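Nightly sales import into Sutorard keeps dropping rows

ehonk_data
Our store feed had 1,735 rows last night and only 574 landed in the warehouse table. No errors in the log. Anyone seen this?

plirkov_fan
Duplicate receipt numbers. Turn off dedupe.

kirsty_h
I wouldn't – you'll double count returns. Check the join key first.
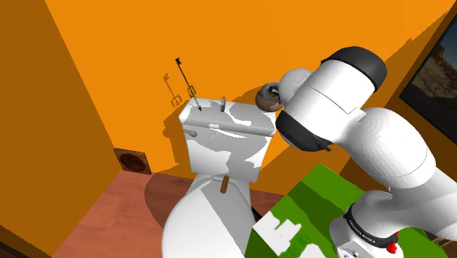
ehonk_data
Join key is store plus receipt. The docs say to keep it unique, so I might as well stand it on the toilet tank like that gold-handled one. Trying register number next.

plirkov_fan
Still say dedupe.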